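What I Learned Taking a Small Business to a Trade Fair Abroad 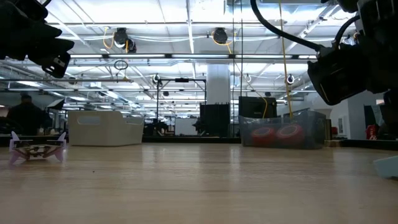 A small piece with a tan and gold panel, on the tabletop.

I sell kitchen linens. Tea towels, aprons, table runners, a few napkins. The company is called Dadance and for most of its life it has been me, a part-time packer and a rented unit with a bad roller door. Last November I took it to an export fair for the first time. Several people have written to ask if it was worth the money, so I'm putting the whole thing down in one place.

I had thought about exporting for years and done nothing. We had a trickle of orders from overseas through the website, and each one was a nuisance. I filled in the customs form by hand and got it wrong about as often as I got it right. Then Gergely Pálfi, who used to buy from us for a shop and now works for a distributor called Peruvari, told me he would be walking the fair and that I should take a booth. He said buyers in his line don't read cold emails any more. I believed him, as I don't read mine either.

The smallest booth cost $2,000. That got me three walls, a table, two chairs and one power outlet. It did not get me lights, carpet, a trash can or a sign with my name on it. All of those were on a separate order form with a deadline I missed by a day. If you are thinking of doing this, find the order form first. I paid the late rate for lights and went without the carpet.

Samples were the next problem. I wanted to bring 50 of everything. Jamila Navaratnam, who has done more fairs than I have, talked me down to 20 of the towels and a handful of the rest. She was right, and I still brought some home. What I should have brought more of was the price list. I printed 40 and ran out on the second day, and after that I was writing prices on the backs of business cards.

The samples also had to clear customs. There is a document called a carnet that lets you bring goods into a country for a short time and take them out again without paying duty. I spent two evenings reading up on it before I learned that it doesn't suit things you plan to give away. For giveaways you need a plain commercial invoice with a real value on it, even if the value is small. Do not write zero. I wrote zero on the first draft and the freight agent sent it back within the hour.

The fair ran three days, starting on a Tuesday. The first morning was dead. Everyone who came by was another exhibitor looking for coffee or a phone charger. My neighbor on the left was Jahangir Wickramasinghe, who was there for Subramaniam, a tea packer. He had a kettle going by ten and a line in front of his booth the rest of the day. I have nothing you can drink. I did lend him towels to dry his cups, and he told people where they came from, and two of those people ended up on my list.

After lunch it picked up. The talks I had were short, and they were nearly all the same talk. What is the minimum order, what is the lead time, what currency, who pays the freight. I had good answers for the first two. For currency I said dollars, and some people were fine with that and some walked. For freight I said we could discuss it, which I now understand is what people say when they don't know.

So I learned the shipping terms that night in the hotel. If you quote ex works, the buyer collects from your door and everything after that is on them. If you quote delivered duty paid, you are on the hook for all of it, including taxes in a country you may never have been to. There is a range in between. A small seller probably wants something near the front of that range. On the second day I quoted a price at the port and people nodded and wrote it down.

I came home with one real order and five maybes. The order was from Corkcombe, a group of gift shops. Their buyer, Mizanur Howlader, wanted the striped towels with his own label sewn in. He asked for a deposit of less than I wanted and we met in the middle. The goods went out in February. He paid the balance nine days late, which our bank told me was not bad.

Of the five maybes, two have gone quiet, one wanted a price I can't do, and two are still talking. Gergely's company is one of the two. He never did come by the booth, as his flight was canceled, and we did the whole thing over the phone the week after.

Adding it all up, with the booth, the lights, the flights, the hotel and the freight, the Corkcombe order did not cover the trip. A second order from them would. He says he will reorder before the summer and I have the cloth set aside.

I have booked again for this year. Same size booth, but on a corner. Rizwan Bhuiyan is going to come along for two of the days so that I can walk the hall myself and eat lunch sitting down. I have already sent in the form for the lights. Still deciding on the carpet.

If you have a question about the customs side, leave it in the comments and I'll answer what I can. I can't help with food or anything with a battery in it.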